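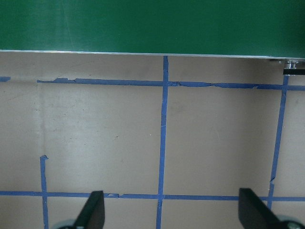

Fig. 1. Wrist view of the bench: blue tape grid on the tabletop, gripper fingers open.

Week 3 handout: Can it do the chores yet?
Course notes, Sandamali Hettiarachchi

Reading for Friday: the Harkgate trial report, results section only. Skip the introduction, it is mostly advertising.

1. What the tape does

Look at Fig. 1 before you read any success rate. Blue painter's tape marks the beige top into cells. The upper line is frayed, and one of the vertical lines has a jog in it. Your kitchen counter has no grid. When a paper says "the robot clears a table," ask which table, and who decided where things go on it.

I have nothing against tape. A grid lets you repeat a start position and compare Monday's run with next month's. My complaint is with the abstract, where the grid tends to disappear and the word "household" takes its place.

2. The Harkgate numbers

Harkgate logged 1526 attempts at a sorting chore over 16 objects. Of these, 254 failed. That leaves a success rate a bit over 83 percent, and the press page for Nakier, their arm, calls this "ready for the home."

Work it out for a person. If you dropped or misplaced one dish in every six, you would be asked to stop helping. Also note that a person stepped in and reset the objects after each attempt, and the reset time is left out of the cycle time. I would count it.

3. Shop floor

The case is better here, and I'll grant that. Edet runs a parts-kitting cell where the trays are the same every shift and the lighting does not change. Aivar Vasiliauskas will bring their downtime sheets in October. Read the column for operator stops first – the throughput column is the one in every slide deck.

The Skeda folding demo is often cited as a counterexample. It is one towel, already flat.

4. For discussion

Pick a chore you did this week. Write down every step, including finding the things and putting them away. Mark the steps a fixed arm over a marked table would cover. Bring the list on paper.

Then say what failure rate you would put up with for that chore, and who cleans up after the failures.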